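4. First run in the Fenus simulator

Applies to: Flevico arm kit with the jointed hand, Fenus desktop software. Read section 3 first. The quick card in the box tells you to skip the simulator and go straight to the hardware. Do not do this.

4.1 Before you start

The box says setup takes 8 minutes. Ours took 38, most of it spent on the license screen. Close other programs, plug the laptop in, and have your kit number ready.

1. Open Fenus and choose New Cell.
2. Pick the arm from the list, then pick the hand. They load separately. If you pick only the arm you get a bare wrist and no warning.
3. Under Props, choose Cubes and Mat.
4. Press Settle and wait for the cubes to stop moving.
5. Save the cell under your own name. The default name gets overwritten the next time anyone opens the program.

Note: The sales page calls the simulator "true to life." Treat that as a claim. We have found it useful for reach and for catching bad paths. We would not trust it for grip force, and the vendor has not shown us anything to change our minds.

4.2 Teaching a pick

1. Switch to Jog and set speed to Low.
2. Bring the hand down beside the cube you want. Come in from the open side if there is one.
3. Press Mark Approach.
4. Lower until the contact light turns amber, then press Mark Grip.
5. Raise the hand, move to the drop point, and press Mark Release.
6. Press Play Once. Do not press Play Loop yet.

CAUTION: Play Loop ignores the speed you set in Jog. It runs at whatever speed is stored in the cell file. Check that number every time you load a file from somebody else.

Note: Auto Grasp is advertised as needing no teaching. It is off by default, and we suggest leaving it off. In our test of 122 simulated picks it chose the wrong cube often enough that Mhairi Halliday stopped the run and went back to marked points.

4.3 Checking clearance
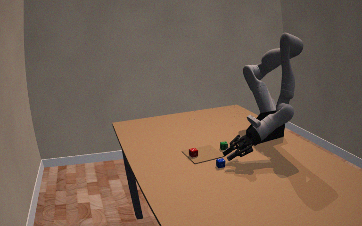 Grustunley, 11/2/24

Look at the fingertips before you commit to a grip. With the hand this low, the green cube is right beside the tips and the blue one is under the fingers, so a small sideways jog could knock either. The red cube on the mat is out to the left. If your layout looks this tight:

1. Stop and raise the hand.
2. Turn on Show Contacts.
3. Step down again using the smallest jog setting.
4. If a contact marker shows on a cube you are not picking, move the approach point and repeat from step 2.

Do not judge the gap by the shadow on the tabletop. Use the side view.

4.4 Moving to the real arm

The brochure promises that a path proven in Fenus will run "as is." Plan on re-teaching the grip point at least. Keep a hand on the stop button for the first run, and see section 6 for the Imrie adapter if your bench controller is an older one.

Revised by Ileana Zamfir. Send corrections to Alistair Pollock.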